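Como se faz uma fantasia

Última atualização: 2 de nov. de 2020

Uma fantasia é uma roupa que serve para parecer outra pessoa, um bicho ou uma coisa. Pode ser de pirata, de abelha, de astronauta ou de abóbora. Neste texto você vai saber do que ela é feita, como alguém decide o tamanho e por que algumas pinicam e outras não.

De onde vem a ideia

Toda fantasia começa com um desenho. Quem desenha se chama figurinista, quando a roupa é para teatro ou cinema, ou estilista, quando é para vender em loja.

Aslı Baysal desenha fantasias infantis para uma marca chamada Floda. Ela começa pela cabeça. Se a fantasia é de coruja, primeiro desenha o capuz, com os olhos e o bico, e só depois pensa no resto. Segundo ela, as pessoas olham para o rosto antes de olhar para a roupa, então é ali que precisa estar o mais importante.

O primeiro desenho é feito a lápis. Depois vem outro, mais caprichado, com as cores e com anotações do lado: onde fica o zíper, onde vai o elástico, que tecido usar em cada parte. Uma fantasia simples de coruja pode ter poucas anotações. Uma de dragão, com asas, rabo e espinhos nas costas, enche duas ou três folhas.

O que é um molde

O tecido é plano, como uma folha de papel. O corpo não é plano: tem braços, barriga, ombros. Para o tecido dar a volta no corpo, é preciso cortar pedaços com formatos certos e depois costurar uns nos outros.

Esses formatos são desenhados em papel e se chamam moldes. Uma camiseta comum tem quatro pedaços principais: a frente, as costas e as duas mangas. A coruja da Floda tem mais, porque as asas são presas nas mangas e o capuz é feito em partes. As penas são cortadas uma por uma em feltro e costuradas em fileiras, de baixo para cima. Cada fileira cobre a costura da fileira anterior, como as telhas de um telhado. São 217 penas na fantasia inteira.

Se você abrir uma roupa velha pelas costuras (peça antes para um adulto), vai ver os pedaços separados. A manga é a parte que mais surpreende. No corpo parece um tubo, mas na mesa ela tem uma curva em cima, parecida com um sino.

Os tecidos

Algodão

O algodão vem de uma planta. Em volta das sementes crescem fibras brancas e macias, que são transformadas em fio. O tecido de algodão deixa o suor passar e costuma ser confortável na pele. Ele amassa bastante e pode encolher na primeira lavagem, principalmente se a água estiver quente.

Poliéster

O poliéster é feito em fábrica, a partir do petróleo. Seca rápido, quase não amassa e pode ser bem brilhante. Muitas capas de super-herói são de poliéster. Em dia de calor, pode esquentar mais do que o algodão.

Feltro

O feltro não é tecido com fios cruzados. As fibras são apertadas e embaraçadas até virarem uma manta. Por isso ele não desfia quando a gente corta, e é muito usado para fazer orelhas, penas e escamas.

Tule

O tule é uma redinha bem fina. Serve para saias armadas, véus e asas de fada. É o campeão das fantasias que pinicam. Quem desenha a roupa resolve isso colocando um forro, que é outra camada de tecido, mais macia, entre o tule e a perna.

Como é feita na oficina

Na oficina, o tecido chega em rolos. Para cortar muitas fantasias iguais, várias camadas são esticadas umas sobre as outras em cima de uma mesa comprida. O molde vai por cima e uma máquina corta todas as camadas de uma vez. Na oficina que costura para a Floda, cabem 300 camadas de tecido fino em cada corte.

Depois os pedaços são separados por tamanho e levados para a costura. Cada pessoa costuma fazer uma parte. Uma fecha os ombros, outra prega as mangas, outra coloca o zíper. Uma máquina de costura industrial é bem mais rápida que a de casa. A máquina principal dessa oficina dá 4000 pontos por minuto quando está na velocidade máxima. Em curvas e cantos, quem costura vai mais devagar.

No fim vem a revisão. Alguém puxa as costuras com a mão, abre e fecha o zíper, procura linhas soltas e confere se não ficou nenhum alfinete esquecido. A fantasia com defeito volta para a costura.
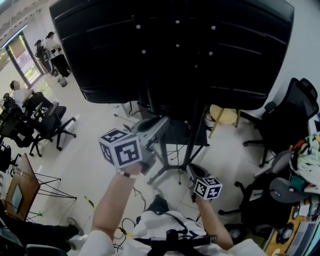
Quando a roupa passa pela revisão, ainda falta colocar a etiqueta. Ela costuma ficar na gola ou na costura do lado, e traz desenhos pequenos que explicam como lavar.

O que dizem os desenhos da etiqueta

Uma bacia com água quer dizer que a roupa pode ser lavada. Se houver um número dentro dela, é a temperatura máxima da água. Uma bacia com uma mão quer dizer que a roupa deve ser lavada à mão. Um triângulo fala de alvejante, um produto que clareia o tecido. Um quadrado com um círculo dentro é a secadora. O ferro de passar é fácil de reconhecer. Qualquer um desses desenhos com um X por cima significa que aquilo não pode ser feito.

Fantasias de cores fortes, como vermelho e preto, podem soltar tinta nas primeiras lavagens. A tinta que sai vai para a água e pode manchar as outras roupas. Lave a fantasia separada.

Como escolher o tamanho

A idade escrita na etiqueta ajuda, mas duas crianças de oito anos podem ter alturas bem diferentes. É melhor medir. Você vai precisar de uma fita métrica e de alguém para ajudar.

Altura: fique descalço, encostado na parede, e peça para marcarem o ponto no alto da cabeça.

Peito: passe a fita por baixo dos braços, sem apertar.

Cintura: passe a fita na altura do umbigo e respire normalmente.

Anote os números e compare com a tabela da loja. Se você ficar entre dois tamanhos, escolha o maior. Uma fantasia um pouco larga pode ser usada com uma camiseta por baixo. A barra não deve arrastar no chão, para ninguém tropeçar.

Confira também o que vem no pacote. A foto da loja pode mostrar uma espada, um chapéu ou botas que são vendidos separadamente. A lista do que está incluído fica na descrição do produto ou atrás da embalagem.

Cuidados na hora de usar

Fique longe de velas, churrasqueiras e fogões. Tecidos finos e soltos pegam fogo depressa. Se a fantasia tiver máscara, veja se dá para enxergar dos lados e respirar bem. Tire a máscara para atravessar a rua e para descer escadas. Capas compridas não combinam com escorregador nem com bicicleta, porque podem enroscar.

Palavras deste texto

Barra: a dobra costurada na ponta de uma calça, saia ou capa.

Figurinista: pessoa que cria as roupas de uma peça ou de um filme.

Forro: camada de tecido do lado de dentro da roupa.

Molde: desenho em papel que mostra o formato de cada pedaço a cortar.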